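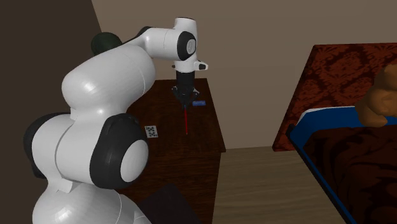
Date: 14 April 2025
From: Cledwyn Howells
Subject: Re: pen lift in the simulator

Bollau wrote:
> Are you still testing in the bedroom model? My arm drops
> the pen whenever I set the grip force under 24. Also, did
> the marker card help at all?

Yes, same bedroom model, same desk. I'm keeping it until I finish the bench in my garage. The real arm stays off until then.

On grip force, I run 40 and close the fingers slower than you do. I moved the grasp point 8 mm closer to the end of the pen and changed nothing else.

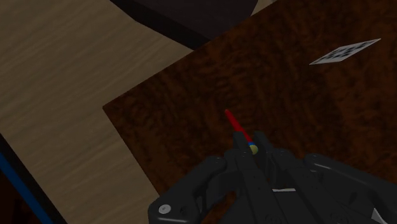

Wrist view, red stick between the fingertips, checkered marker at upper right.

The marker card is only there for camera alignment. It has no effect on the grasp. I log 600 steps per run and compare the wrist view with the side view afterward.
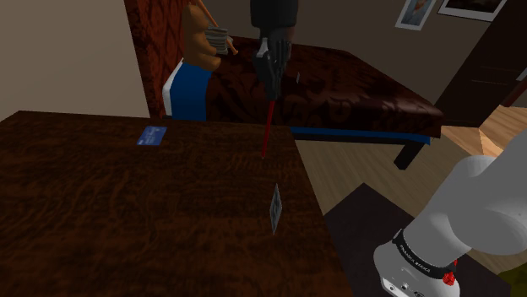
The side view is the one I'd trust for tilt. If your pen leans more than you expect, check the wrist angle before you touch the force setting. I can send my config file if you want it.

Cledwyn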